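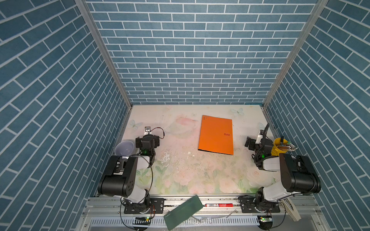

The Slow Business of the Very Short Book

Philomena Aryee spent four years on a picture book that takes six minutes to read aloud, five if the child is already asleep and you are only finishing out of pride. It contains 312 words. She can tell you which of them she regrets.

The book is called Dramani, after the goat who is its hero, and it came out from Plimen, a small children's press that operates above a dentist. The first printing was 2,000 copies. In the picture book trade that number is spoken of kindly, the way people speak of a first apartment.

"My aunt asked when the real one was coming," Aryee says. "She meant a novel. She thought this was the brochure."

It is a common mistake. Tell strangers that you write for children and a surprising share will let you know that they have also been thinking of writing for children, as soon as things calm down at work. They have an idea about a raccoon. The raccoon learns to share. They wonder if you could put them in touch with someone who draws.

Aryee used to answer these people at length. Now she recommends that they type out a picture book they love, word for word, with the page turns marked. Most of them never mention the raccoon again. The ones who do it tend to come back quieter, having noticed that the text of their favorite book is mainly a series of small withholdings, and that the funniest moment in it has no words at all.

The page turn is the thing she can go on about. A standard picture book has 32 pages, and once you subtract the title page, the copyright notice and whatever the printer glues down, you are left with a dozen or so chances to make somebody want to see what is on the other side. In an early draft of Dramani the goat ate the mayor's hat in the middle of a page. Her editor wrote one word next to it: "Waste." The hat now gets eaten after a turn, and children at story time make a noise there that Aryee says she would like played at her funeral.

Getting to that editor took a while. The manuscript went to 15 agents, of whom nine said nothing, five said it was charming and no, and one asked whether the goat could be a unicorn. Aryee did try it. The unicorn draft sits in a drawer and she won't discuss it, except to say that a unicorn eating a hat is a different book with a different mood, and she scared herself a little.

Plimen took the goat as a goat. The illustrator, working under the single name Gurkus, lived two time zones away, and author and illustrator were introduced by email and then more or less kept apart, as is the custom. Writers outside the field find this shocking. Writers inside it find it shocking once, usually when the first sketches arrive and the main character is a color they hadn't planned on. Aryee had pictured a white goat. Gurkus sent a brown one with the expression of a retired judge.

"I was upset for an afternoon," she says. "Then I cut a whole paragraph about how serious he was. You could see it on his face."

She cut 25 words from that spread alone. She cut more when she read it aloud to a library group of four-year-olds, an audience that doesn't give notes but does lie down on the floor. Wherever more than two of them lay down, she took something out. Trellden, the town in the story, once had a history and a river. It now has a mayor.

School visits are where the money is, to the extent that there is money. Aryee charges for them, a thing she had to practice saying in the car. She brings a hat. She takes questions, which are rarely questions: a boy will raise his hand to report that his cousin has a trampoline. One girl wanted to know how old she was when she finished the book, and on being told, asked whether it had been worth it.

Aryee has a second book under contract, due in June. It is about a bus. The draft stands at 290 words and her editor thinks it could lose 15 of them, though he hasn't said which. She has found eleven.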